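Learning to love the slow one

I've had the new Tramard record for a fortnight now and I've played it to death, mostly in the kitchen, mostly while burning things. It's called Nostum, it has 12 songs on it, and I've changed my mind about nearly all of them at least once.

Anyway, get the kettle on, this is a long one. 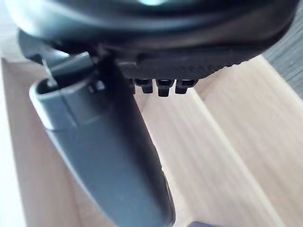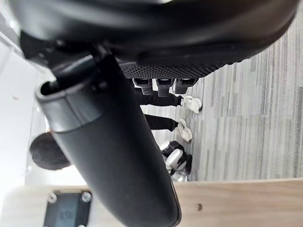
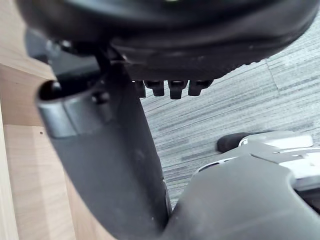 Dark shapes, close up.

So, Tramard. If you've been reading this blog since the old days you'll remember me going on about their first EP, the one with the handclaps. They started out as a church youth band, five of them and a borrowed organ, and you could hear it in every chorus. Big open harmonies, everybody coming in together, a key change you could see coming from the car park. I loved it. My sister said it sounded like a very good assembly and I didn't speak to her for an afternoon.

Nostum is a quieter thing altogether. The first track, Rantala, is nearly all voice and Hammond, and the drums don't turn up until the last minute (I kept thinking my speaker had gone). It's named after the village where they recorded it, and there's a bit of room noise all the way through, chairs and breathing and somebody's foot. I do like hearing a foot.

Then you get three quick ones in a row, which is where the old fans will be happy. Count Me In has the best bass line I've heard all year, and I've had it going round my head on the bus, in the queue at the chemist, and once in the middle of a fairly serious conversation with my manager. Lanterns is the single and it's fine. It's a single. Morning by Morning is the one they'll end gigs with, and when the choir comes in behind the second verse I challenge you to stay sitting down.

The choir, by the way, is 17 people, all listed by name in the sleeve in very tiny print. Arranged by Aarne Pelkonen, who also plays the organ, and I think he's the reason this record works. He leaves gaps! So much gospel-ish stuff at the moment is packed from floor to ceiling, with every second filled up by somebody going up and down the scale, and then you get eight bars here where it's just one held note and a tambourine. Lovely.

Right, the slow one. Track seven, Bring the Water Back. The first time I heard it I skipped it. The second time I skipped it as well. It's over seven minutes long, it barely moves, and the words are the same four lines sung again and again with tiny changes. I thought it was the sort of thing a band puts on a record to please itself. Then I had it on late one evening with the lights off and a headache, too tired to get up and press the button, and somewhere in the fifth minute the altos drop down underneath the tune and I had to have a bit of a sit. I was already sitting. I had another one.

I've played it every night since. I still don't know quite what it's about – it could be a prayer, it could be about a burst pipe – but I don't mind.

Things I'm less keen on: the spoken bit on track nine, which goes on, and the rap on track ten, which doesn't go on but I wish it had gone elsewhere. Also the mix is a touch muddy whenever the brass comes in. I tried it on headphones, on the big speakers and in the car, and it's muddy in all three, so I don't think it's me.

It's out on Dralter, who are tiny and do everything by post. The vinyl comes numbered and mine is 1,691, written in biro on the back with a little smudge. My friend Jo ordered hers the week after and got 2,709, so somebody else is buying it, hooray. The postage is a bit steep but it came in proper stiff card with both corners intact, and you can't say that of everybody.

They're touring in December and I've got my ticket, up in the balcony because the stalls had gone by the time I'd found my glasses. If they do the slow one I'll be no use to anyone. If they do the rap I'll be at the bar.

Let me know in the comments if you've heard it, and which one you skip. And if anybody has a spare copy of the handclap EP on CD, mine has a crack right through it and I'd swap you something good.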